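The Evening Desk

In the town of Zelwood the sun goes behind the hill early, and for a good part of the year people come home from work in the dark. When I moved here I did not think about light at all. I had one lamp in the middle of each ceiling, as in every flat I rented before, and I believed that a room is either lit or not lit.

My neighbors thought differently. On my street almost every window had a small light standing low, near a chair or a table, and the big ceiling light was off. From outside it looked as if the people were saving money. Later I was invited into these rooms and I understood that they were simply more pleasant to sit in.

The habit is older than electricity here. The Kuzmenko glass works, down by the river, made oil lamps for the railway and then for homes, and at its best time it employed 272 people. The works is closed now, but its lamps are still in the families. You find them on shelves, with a bulb put inside by somebody's grandfather, and the wire going out through a hole that was not always drilled very straight.

I began with my own table, where I read and write letters in the evening. The first thing I learned is that the light should come from the side, and for a person who writes with the right hand it is better from the left. I had it wrong for years. The shadow of my hand was always on the word I was writing, and I thought my eyes were getting tired from age.

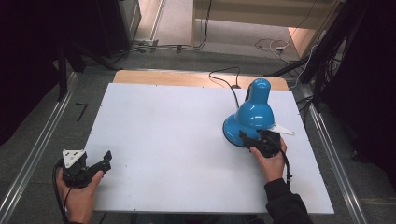

The second thing is the height. A shade that stands too high shines into the face of whoever sits across, and one that is too low makes a bright circle with darkness all around it. At the Perer repair shop, which is open until six, they told me to sit down in my usual way and lower the shade until I cannot see the bulb. It took me one minute. I also bought a weaker bulb with a warmer color, and I have not wished for the old one.

The shop has its own way of working. You leave the lamp on the counter, you get a paper ticket, and you come back when they call you. My ticket had the number 502. Most of what they do is change cords and switches, and a new cord costs less than a lunch in the cafe next door. They do not like to paint old metal – they say the scratches belong to it – but they will do it if you ask twice.

In June the town holds a lamp market on Plorkska street. It begins at 4 in the afternoon, which seems strange for such a market, but the sellers stay until it is fully dark and then everybody switches on what they brought. Last time there were some 30 tables. I went only to look, and I came home with a brass reading lamp that leans a little. It stands now beside the armchair, and the ceiling light in that room has had no bulb in it all winter.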